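4.2 Emptying a bin without a person beside it

In the previous section we described the two workshops, Prudau and Fludau, and the work their staff do by hand. In this section we consider one chore from the list, which both workshops named as the most boring: taking loose parts out of a bin and placing them on a tray. A person does this while talking or looking elsewhere. We ask whether a machine can do it well enough that the person may leave the room.

The chore looks easier than it is. At Prudau the parts are delivered in boxes and poured out. They fall as they like, and a good part of them come to rest against a wall or against each other. The workers do not plan for this. Akosua Arthur, who was foreman at Prudau during our visits, told us that she could not explain how she picks up a part in a corner, only that she pushes it a little first and then it is free. In our notes from one Thursday morning, this small push appears again and again, and the person who did it did not remember it afterwards.

For the trials we used simple blocks in place of the real parts, as we wanted the shape to be known and the position to be the only difficulty. The bin has hard walls and the arm comes from one side (Figure 3). 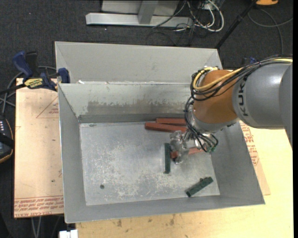
Figure 3. Bin, arm and blocks on the work surface.

Three kinds of position must be separated before the results can be read. We call a block free when the fingers can go down on both long sides. We call it leaning when one long side is near a wall or near another block, and blocked when the hand or the wrist would touch the wall before the fingers reach the part. A single layout can contain more than one kind. In Figure 3, for instance, one red block lies against the base of the back wall and a second is directly in front of it, so that the two make a narrow wedge. We counted such a pair as leaning, and neither block in the pair was scored as free. The dark green block close to the gripper raises another question, as a hand that goes down for the red block under it may disturb the green one. We did not score a disturbance as a failure if the disturbed block could still be picked later.

The arm made 800 attempts in total, in runs that ended when the bin was empty or when the planner gave up. Free blocks gave us little to report. Nearly all failures came from leaning and blocked positions, and of these we examined 67 in detail, by watching the recordings twice. The most common failure was that the planner found no path for the wrist and stopped. The second was that one finger landed on top of the neighbouring block. Dropping a block during lifting was rare, and we saw it mostly when the block had been held near its end.

We then added a pushing motion, after the habit of the Prudau workers. The closed fingers are placed behind the block and move it towards the middle of the floor, and the picture is taken again. This helped with leaning blocks. It helped less in the corners, where the block often turned and stayed at the wall. A person feels this turning and corrects it during the motion. Our arm learns of it only from the next picture, and two pushes were allowed before the block was given up.

It is fair to ask what this means for the workshop. Gøran Ljungberg, who keeps the packing line at Fludau, judged our recordings more strictly than we did. For him the important number was how often somebody must walk to the machine. A run with one stop is, in his opinion, nearly the same as a run with many, for the worker cannot begin another job with a quiet mind. By this measure the chore is not yet done by the machine. It is done with a person nearby, and that person is free for small tasks only.

We think that the bin itself deserves more attention than it has received. Owusu, the supplier of the bins at Fludau, offers a type with a rounded bottom edge, and a part cannot lie so tightly in it. We have not tested it with the arm. The same question returns in the kitchen drawer trials of Section 4.3, where the container belongs to the household and cannot be changed.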